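Workshop tips, the robot pages
(for the wall by the kettle at Jallness, and for anyone at the Grevard shop who would like to learn from our mistakes before making their own)

We tile bathroom panels. Until January we did all of it by hand, and now we do some of it by hand and the rest by standing near something that does it. The tips below come from the bench. Golnar Arabzadeh has added hers where she disagreed with mine, and I have left them in because she would only write them back.

## Before you switch anything on

**Sweep first.** You used to be able to work round a crumb of adhesive. You felt it under the tile, swore, and flicked it off with a thumbnail. The arm feels nothing and will set a tile on a crumb with total confidence, and then set the next 75 to match. Dry brush, then a damp cloth, then dry again.

**Stack tiles face up, same way round.** Boxes from the supplier come packed every which way. Ten minutes sorting at the start of the shift saves a morning of lifting.

**Mix by shade.** This is the one we all thought we'd be rid of. A tiler pulls from several boxes without thinking and the wall comes out looking natural. The arm takes whatever is on top, so if you feed it one box at a time you get a panel with a tide mark. Shuffle brown, grey and orange before they go in the tray. Keep shuffling after you're bored.

*Golnar: shuffle, then look. Three oranges in a clump is random, and it is also ugly. Customers don't pay for random.*

**Warm the adhesive store.** Cold adhesive comes out of the nozzle like a slow goodbye. Leave the tubs indoors overnight, and not on top of the control cabinet, however cosy it is up there.

## While it's running

- Stay outside the yellow line. If you have to cross it, press stop and wait for the light. A polite lean over the rail is still crossing it.
- Wipe the gripper pads every break. Soft cloth, plain water, a drop of washing-up liquid if there's grout on them. No wire wool. We have tried wire wool.
- Check corners by hand. Run a straightedge across the join on every panel where two kinds of tile meet. Small mosaic and big squares are seldom the same thickness, and the step shows up the moment somebody puts a lamp over the basin.
- Keep a pencil behind your ear. Mark the bad tile straight away. You will not remember which one it was, and from two paces off they all look innocent.
- Don't talk to it. (Widely ignored, me included.)

**Grouting stays with us.** The Moradi line was meant to take that on as well, and it can, in the sense that my nephew can drive. A person with a rubber float still gets a cleaner joint in dark grout, and a person notices when it's going off too fast near the heater. Work on the diagonal, wring the sponge until it's barely damp, and change the water before it looks like soup.

## When it stops

It will stop. It prefers to do so just before lunch.

1. Look for a tile on the floor. Nine stops in ten end there.
2. Look at the pads. If one has a shiny patch, swap it. Spares are in the biscuit tin marked SPARES. The tin marked BISCUITS is also spares.
3. Read the message on the screen out loud to somebody else. I don't know why this helps, but the second person usually spots what it means.
4. Ring Drerko support only after all that. They will ask you about steps one and two anyway, in a kind voice.

## Trying a new layout

Do it on the computer first. A new panel design goes into the simulator with its walls, its tiles and its hands, and you can bash into everything you like without buying any more mosaic. Things worth checking while you're in there:

- **The far corner.** A reach that looks fine from the side can look hopeless from just behind the gripper. Change the view and look again.
- **Where the other hand has got to.** If your layout has more than one, find out where it's waiting before you press go for real.
- **The steep angles.** Rows bunch together when you look along them. Count from square on.
- **Your own reach.** Somebody has to get in there with a sponge later, and that somebody has elbows.

Save each try with a name a stranger could follow. We have a folder of files called "new", "new new" and "Golnar don't touch". She touched it. It was better afterwards.

## What it has done to the job

Fewer bad knees, for a start. I used to kneel for most of a shift and now I kneel for the cuts and the awkward bits, and I can get up the stairs at home without an audience. Lifting is down as well. Against that, the day is oddly full of waiting, and waiting is tiring in its own way – you can't settle to anything, and you can't quite look away.

The skill has moved about too. We had 2 people who could set a mosaic by eye, and for a while they were very quiet. They now do the layouts and the checking, and they're pickier than any customer. The younger ones still get a month on hand setting before they go near the screen. I'd keep that even if the office came up with 1,000 reasons to drop it, because you can't see a crooked row until you've laid a few yourself.

So spend the half hour. Run the corner through slowly, from behind the fingers, and stop it before the far row to see how much room you've left. 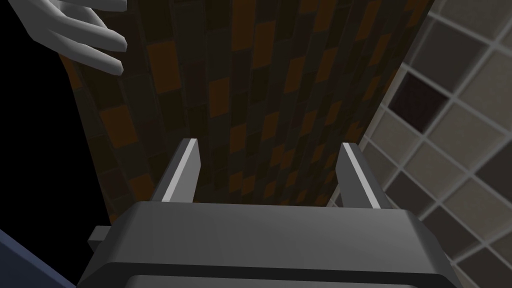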